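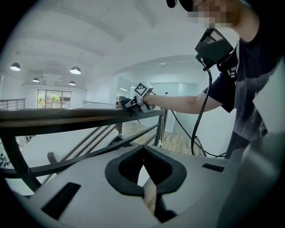 3 min read

February 24, 2018

Worked on the pair of hand-held grippers most of the day. The left one has been losing its marker since Thursday and I wanted it sorted before Mariann Kozma needs both of them next week.

The trouble was the marker cube. It sits on a short post, and the post had a hairline crack at the base, so the cube leaned a little whenever the trigger was pulled hard. You can't see it by eye unless you know to look. In the logs it shows up as the wrist tipping over at every grasp, always the same way. I had blamed the calibration and redone it twice, so that's two evenings gone.

Took the post off, cleaned out the old glue with a knife and put in one of the spare posts from the Stolum box. The spares are a hair thicker than the originals and have to be sanded. Went slowly with 300 grit and checked the fit after every few passes. Glued it, clamped it, left it alone until after lunch. Then a dab of thread lock on the two small screws underneath. I should have been doing that from the start. The ones on the other gripper got the same while I had the bottle open.

Jaws next. The pads pick up dust and whatever is on people's hands, and then they slide on anything varnished. Wiped them with alcohol and a lint-free cloth. One pad was lifting at the corner and I pressed it back down with a bit of contact cement. It will need replacing at the next service, so I wrote it on the sheet.

The handrail on the stairs is what I use for checking grip. It's dark wood and it curves, so the jaws have to close on it at an angle, and a bad pad gives itself away faster there than on the bench. My routine is the same as it has been since September: rest the open jaws on the rail, close, hold, try to slide, release. I do 50 closes on each gripper, marking them off in pencil. Réka Farkas thinks 50 is excessive. She may be right, but the crack in the post only showed itself late in the run, so I'm keeping the number.

The chest unit also got some attention. The harness had worked loose and the box was sagging forward, so I took up the strap and moved the mount up one hole. The cable is still a nuisance. It hangs in a long loop down the front of you and wants to catch on things, the stairs especially. I tried taping it to the harness but then it pulled when I reached across. Left it hanging for now. A right-angle plug would take most of the strain off the socket — Clornell has them, and I'll add two to the order along with the pads.

Calibration after all that. Lens wiped first. Ran the board at both distances, 16 views each, and threw one out for glare. The pendant lamps in that room are fine when I face the windows and poor when I face the other way. Error came down to where it was before the trouble started. Did the handrail test again with the new post and the wrist trace stayed level through every close. The right gripper was good already and I left its numbers as they were.

Charged both batteries overnight last night and the older one is getting weak. It went from full to the first warning before I had finished the second run. I've put a strip of tape on it so it doesn't get grabbed by mistake.

Packed the lot in the gray case, cube side up, foam between the jaws. Sent Mariann a note saying both are usable and that the left one should be checked again after a few hours of real work.

To do Monday: order pads, plugs and one battery. Ask Réka where the torque driver went. Copy the new calibration files to the Lirnadeo folder and delete last week's, or somebody will load the wrong ones — probably me.

Cold walk home. Soup, then bed early.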